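Durnham Diner Supply Asks America to Please Pass the Salt, and to Pick It Up First

DURNHAM, Monday, March 25, 2024 - McIver Tabletop, which has outfitted diners, lunch counters and one very patient ferry line for 50 years, today announced the Borkau Refill Program, a service that takes the oldest chore in the restaurant business off the hands of the people who have always hated it.

The chore is filling the salt shakers. It falls at the end of the closing shift, when the floor is mopped and the staff would like to go home. It is done with a paper funnel, a large bag and a certain amount of bad language. By morning there is salt in the booth cushions.

Under the program, a McIver driver collects a restaurant's shakers on a set day, leaves a clean, filled set in their place and takes the old ones back to the company's washing plant in Rimow. The shakers are emptied, washed, dried overnight and filled again. Rice is added on request, although the company has opinions about rice and will share them.

A trial ran in 15 restaurants last August. Between them they put 226 shakers into the program, and nine never came back. McIver regards this as a fair measure of how fond the public is of a free shaker, and has built the losses into the price.

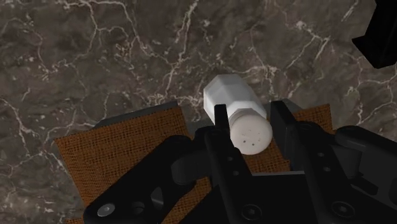 What restaurants get

Each customer chooses from the regular McIver line, in glass or plain white, and may mix the two if they have given up on matching. Pepper is available at the same rate. Sugar is not, after a discussion with the drivers that the company considers closed.

There is no contract beyond the first month. Restaurants that cancel keep the shakers they have on the table, full, along with a paper funnel to help them get used to their old life.

Availability

The Borkau Refill Program opens to restaurants in Durnham and Rimow this week. Routes farther out will follow as McIver finds drivers who can take a corner gently - the company is interviewing now. Orders may be placed by phone or at the Durnham showroom counter.

About McIver Tabletop

McIver Tabletop sells and services shakers, napkin holders, syrup pitchers and menu stands. It is based in Durnham and has never made a fork, despite what the sign on the old building says.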